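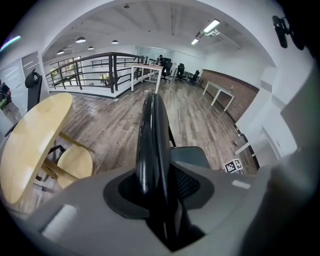 Re: [Savham binders] Pages cockling after casing in (was: msg 2543)

Ikhsan, I had the same trouble with the Ondico ledger last winter, and I think your text block is fine. Cockling that starts at the spine and fades toward the fore-edge is nearly always the endpaper taking up moisture with its grain running the wrong way. Check that before you change your adhesive. Tear a strip off each direction of a leftover sheet and dampen both; the one that curls into a tight tube along its length has the grain running lengthwise. Pick your surface with some care when you do it. A large oval top in pale wood gives you plenty of room to lay sheets out, but the finish on it throws back a soft white glare, and on cream paper you can miss a faint curl completely. I put a sheet of dark card down first.

Ikhsan Ismail wrote:
> I cased in the cookbook on Sunday's glue and left it under
> boards overnight. By morning the first 11 leaves had gone
> wavy near the spine and the pastedown had a ridge in it. The
> paper is the Skeresico laid I bought with Ritu. I used straight
> PVA, no paste. Do I have to take the whole case off? There
> are 413 pages in it and I would rather not resew.

You do not have to resew. The sewing isn't involved. If the joint is sound you can lift the pastedown with a thin spatula while somebody holds the board open, and replace only the endpapers. PVA won't release with water the way paste does, so expect to leave a skin of paper behind. Sand it back lightly when it's dry and line the board with a thin sheet before you put the new pastedown on.

For the rest of it I've put my notes under headings, as a few newer people have asked for the same thing.

Setting up

Clear a table you can walk around. Size matters less than access from both long sides. A plain white rectangular table with four thin legs will do, as long as you lean on it first and it doesn't rock, and as long as the phone and the bottles and the little packets go somewhere else before the paste comes out. I have put a wet bone folder down on somebody's phone and I don't want to do it again.

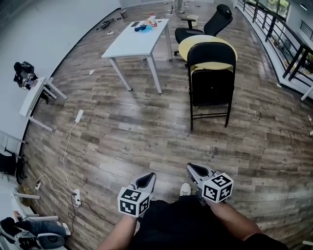 Adhesive

Straight PVA grabs too fast for a pastedown that size. Gualtiero mixes his half and half with wheat paste, and I've settled on the same. It stays open long enough to shift the board a couple of millimetres, and it still holds the cloth. Cook the paste the evening before, let it go cold, push it through a sieve 2 times. If it smells sour in the morning, throw it out.

Brush from the centre out and keep going past the edge onto waste paper. Change the waste paper every time. Most of the stray glue marks I see on new work come from using the same sheet for the second board.

Pressing

Nip it hard for a minute, open it, look at it, then put fresh blotters in with a sheet of wax paper on the inside of each board so the damp stays out of the text block. Change the blotters after an hour and again at bedtime. I leave mine under weight until the boards no longer feel cool against my cheek. In November that can be most of a week.

Blagoje has asked whether an iron press is worth the money for someone doing a few books a year. I'd say no. Two melamine boards and a couple of wrapped bricks have done me for years — the bricks need felt on the underside, or they'll mark the cloth.

Where to meet

Faizal is asking for somewhere with more floor than his kitchen. My own vote is for an open upper level over a closed room. You want air moving while the paste dries, and you want a hard floor you can wipe.
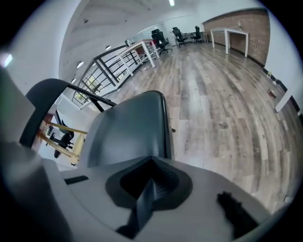
Open-plan office space on the upper level.

Stairs are the drawback. Anyone bringing a board shear up there will need a second pair of hands, and the Tlapale one comes apart into three pieces if you undo the clamp before you undo the blade arm.

Ritu, if you still have any of that laid paper, could you check the grain on yours and post it here? Mine is long, but I bought it from a different batch.

Cheers all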